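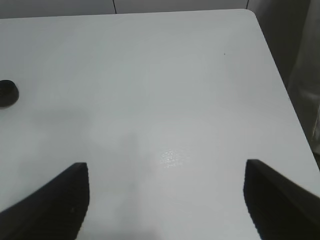 From: Dovhaniuk
To: Flultville Household Swap list
Date: Tuesday, December 17, 2024
Subject: Re: White table, cleaning and pickup

> I can take the white table if it is still available. Does the
> rounded corner go against a wall all right? My kitchen is small
> and I have 5 chairs to fit.

It is still available. I had it with the straight edge to the wall and the rounded corner toward the door, so people could get past. Five chairs will fit if one goes at the end.

The top is white and matte. It shines a little under a ceiling light. I wipe it with a damp cloth and dish soap and then dry it. Please don't use scouring powder on it.

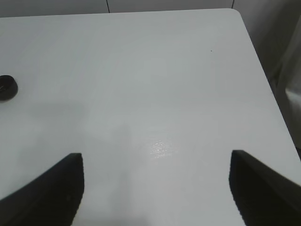

Can hot pans go straight on the top?

Use a trivet or a folded towel under them.

Pickup is at 361 Uvia Road, any evening before 8. Bring a blanket for the car.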